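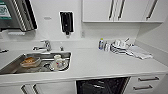 Shared kitchen and games room: frequently asked questions

Applies to all tenants and visitors on the Remumska floor. Last revised in April. Questions not covered here go to the floor desk, extension 1398.

Where do dirty dishes go?

Into the dishwasher, if it is not running. If it is running, scrape the plate into the food waste bin first and leave it in the sink until the cycle ends. The person who left it there loads it.

Can I leave food in a bowl in the sink?

No. The basin strainer holds back large pieces only. Rice, oats and sauce pass through it and settle in the trap under the counter. Empty the bowl into the food waste bin and wipe it with a paper towel before rinsing.

How long can a mug stay in the sink?

Until 18:00 on the day it was used. After that the evening cleaner washes whatever is in the basin and puts it on the drying side of the counter. Mugs with a print should be washed by hand. The dishwasher runs its main wash hot and the print fades.

What is the right-hand side of the counter for?

Drying. Clean items only. Please do not use it for shopping, laptops or parcels. Dry items should be put back in the cupboard by the next morning.

The paper towels have run out. Who refills them?

The dispenser is checked once a day. If it is empty between checks, call the desk. Do not force the housing open; the catch breaks and the whole unit has to come off the wall. Paper towels go in the general waste, not in the sink and not in the paper recycling.

Is the wall soap for hands or for dishes?

Hands. Washing-up liquid is kept in the cupboard under the sink. Hand soap leaves a film on glasses.

The tap drips after I close it.

Push the lever fully down. If it still drips, report it to the desk with the time you noticed it. Cyrill Rüegg deals with plumbing faults and normally answers the same day.

How do I book the games room?

Through the Plollura calendar, in slots of 15 minutes, up to four slots in a row. Unbooked time is open to anyone. A booking covers the air hockey table only; the light-wood table and the bench stay available to others.

May I put things on the air hockey table?

Please do not. The playing surface is white and marks easily. Crisp packets are the most common problem: crumbs and salt get into the air holes, and salt draws moisture. Clothing, bags and small toys should also be kept off it, including when the table is switched off. Use the table next to it for food and personal items.

What happens to items found on the playing surface?

They are moved to the side table at closing time. Opened food is thrown away. Everything else is kept in the lost property box at the desk for 18 days.
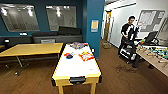

How is the surface cleaned?

With the fan on, so that dust is pushed up and out of the holes. Use a dry microfibre cloth and work from one end to the other. For sticky spots, dampen a corner of the cloth with water. No sprays and no polish. Lionel Dawber does a full clean once a month and vacuums the goal boxes.

The puck is stuck inside the goal.

Switch the table off and reach in through the slot. If you cannot feel the puck, leave it and call the desk. Do not tilt the table. It needs two people to move it and the legs are not made for side loads.

Can we move the furniture?

The side table may be moved if it is lifted. Dragging it leaves lines in the floor. The bench along the back wall stays where it is.

Can we eat in the games room?

Yes, at the side table. Hot food should be eaten in the kitchen. Plates and cups taken into the games room must be returned to the kitchen by the person who took them.

Something was spilt on the floor. What should I use?

Paper towels first, then the flat mop from the Sevar cabinet in the corridor. Wring it out well. Standing water should not be left on the floor.

Who pays for damage?

Normal wear is covered by the service charge. Other damage is billed to the tenant who made the booking. The last replacement of a playing surface, ordered through Bachmann, cost 710 francs including fitting.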